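Robots at the packing benches, week 3

Quick one before shift change. Tardale's two-arm unit now runs in the simulator first, then on the floor at Mestby. Benches 2 and 4 change over in September.
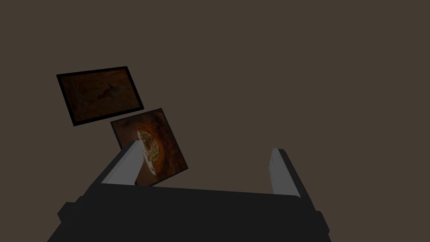

Prasert Duangkaew wants to know who gets the call when it stops mid-pick. Fair. Bench lead for now, rota to folow.

No jobs going. Less lifting, more checking and relabeling.
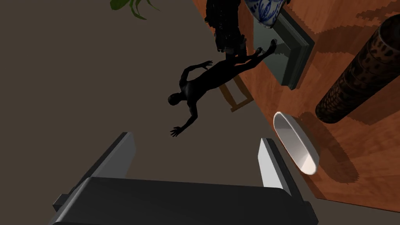 Gripper open, simulator run

Training is two short sessions, paid. Names to Mostafa Fahmy please.
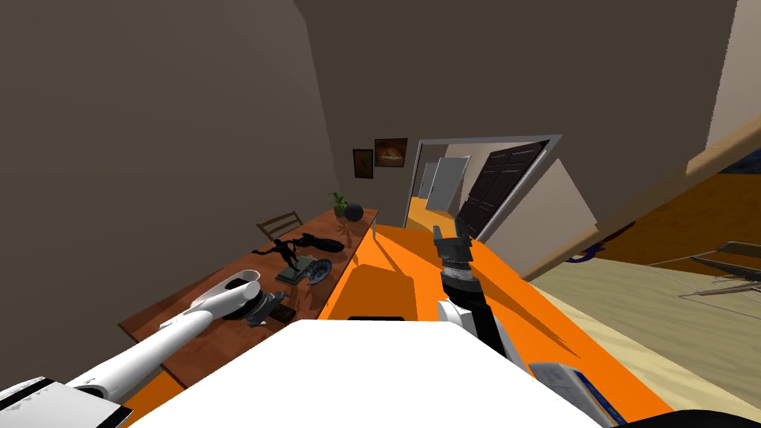 Breakables stay with people for now. Everyone asked. Things like that blue and white plate get hand packed untill the grip settings are signed off.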